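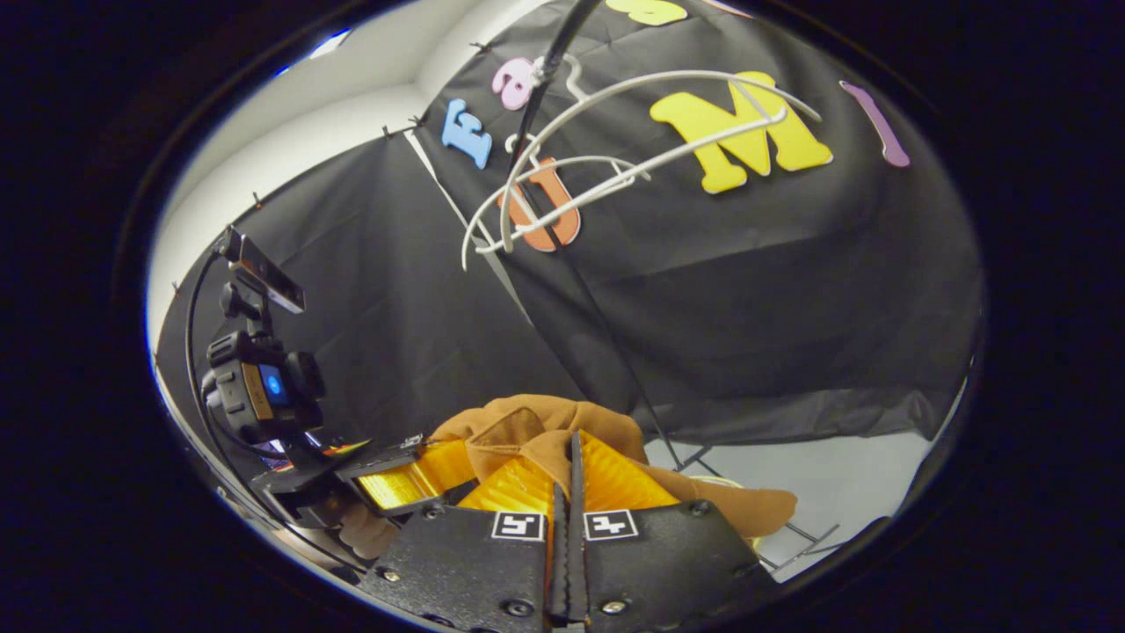 What does a handheld gripper tell you that a robot arm doesn't? Mostly how a good pair of human hands would do the job, and that is where the lead tester at Cisent starts to worry.

The lab has spent the time since April comparing two sets of fingers on cloth: narrow serrated tips from Clolliso and a soft ribbed pad sold by Haque. The sales sheets promise a lot. "I read them and then I put them in a drawer," she says. "Everybody's gripper can pick up a towel if I am the one holding it. I cheat. I turn my wrist without thinking."

Her rule is that each pair gets 25 tries per garment, and a fold that slips before it reaches the hanger is a miss, however nice the pickup looked. The serrated tips bite well on thick cloth. She trusts them less on anything thin – "I'd like to see the hem after 1900 pinches before I put my name to it."

And the soft pads? "Kind. Slow. They forgive a bad approach, and that can hide a bad controller." She has asked Haque for wear figures and is still waiting.

The next step is to mount both sets on the Alter arm and run the same garments again. She expects the scores to drop for both, and has told her managers so in writing. They wanted a winner in 7 weeks. She gave them three pages of doubts.

Would she buy either one today? "I'd borrow them," she says. "Ask me again when the arm has had its turn, with me on the other side of the room."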